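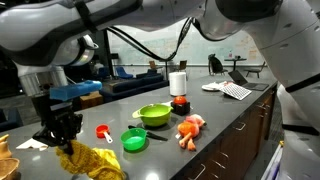

Worktop 3, small items out, yellow cloth held up and hanging down.

Filed under: Kitchens & Welfare Areas > Inspection sheets

WORKTOP AND SMALL ITEMS CHECK
Site: Clestov, ground floor kitchen
Sheet 57
Checked by: Sinan Akbulut
Month: March
Start: 9.40

Scope: the long grey worktop, the items kept on it, cloths, and the floor strip in front. Cupboards, fridge and extraction are on separate sheets. Marks used are OK, ACTION and N/A. A comment is required for every ACTION and optional otherwise.

1. SURFACE

1.1 Worktop free of cracks, chips and lifted joints - OK
Ran a hand along the full length. One shallow scratch near the back, already entered on the previous sheet. No change in depth.

1.2 Worktop level and firmly fixed - OK
No movement when pressed at the front edge.

1.3 Sealant at wall continuous - ACTION
Gap of 48 mm at the back right. Takes crumbs. Clean out and reseal with the grade held in the Poltent store. Do not fill over the old bead.

1.4 Surface clear of flat sheets and linings not in use - ACTION
One white piece, lying flat on the worktop. It slides when a bowl is set on it. Remove it or replace it with a non-slip mat.

2. CLOTHS

2.1 Cloths in sound condition, no loose threads longer than a finger joint - OK
The yellow one is knitted or crocheted with a loose mesh. Threads intact at the time of the check. An open mesh of this sort catches on fork tines and on the holes of a colander, so keep it for wiping down only.

2.2 Cloths not used as pot holders - ACTION
Remind all users. Loose mesh gives no protection against a hot handle. Two Claeys oven gloves are on the hook by the door.

2.3 Cloths changed daily - OK
Log initialled for every working day this month.

3. BLADES AND LONG UTENSILS

3.1 Knives stored in block or on rack when not in hand - ACTION
Black utensil with a dark handle left lying at an angle behind the small green bowl. Whether knife or spatula, the rule for the worktop is the same: long utensils lie parallel to the back wall, handle to the right, or go back in the rack. Anyone reaching for the bowl reaches across it.

3.2 Handles tight, no splits - OK
Rack contents only.

4. BOWLS, MEASURES AND COLANDERS

4.1 No cracks or sharp edges - OK
Lime-green colander, small bright green bowl with the short handle and red measuring cup all passed. Flexed the colander handle at the joint, no whitening.

4.2 Handles turned in from the front edge - OK
White handle of the red cup is to be watched. It angles out towards the person standing at the worktop and is easily caught by a sleeve.

4.3 Colander stored rim down - ACTION
Found rim up. Store it inverted so that nothing collects in it between uses.

4.4 Measures legible - N/A
Not checked this round. Carry forward to sheet 58.

5. FOOD AND FOOD-LIKE ITEMS

5.1 No raw food left out - OK

5.2 Play items kept apart from the preparation area - ACTION
Orange and pink plush toy, shaped something like a raw chicken, on the worktop to the right of the colander. Soft toys hold moisture and cannot be wiped clean. Move it to the toy shelf, and wash at the temperature on its label before it comes back into the kitchen for any reason.

5.3 Display stands stable - OK
Small black square stand with a red round fruit on it. Stand did not tip when nudged. Rub the base dry before putting it back, as a damp base creeps on this surface.

6. BASKETS

6.1 Wicker free of broken ends - ACTION
Woven basket at the left. Two broken ends on the inner side of the rim. Trim flush or replace. Pidik reference 249 is the same size.

6.2 Baskets not standing on the floor - OK

7. CABLES AND FLOOR

7.1 Cables clear of the sink and hob - OK

7.2 No cable resting on a sharp edge - OK

7.3 Floor strip dry and free of trip hazards - OK
Mat corner turned under at the far end. Straightened during the check.

ACTIONS CARRIED FORWARD
1.3 - S. Akbulut to reseal. Worktop out of use at that end until the sealant has cured.
1.4, 3.1, 4.3, 5.2 - kitchen users, same day.
2.2 - notice to go up beside the glove hook.
6.1 - trim first, order only if the rim will not lie flat.

Finish: 10.25
Signed: S. Akbulut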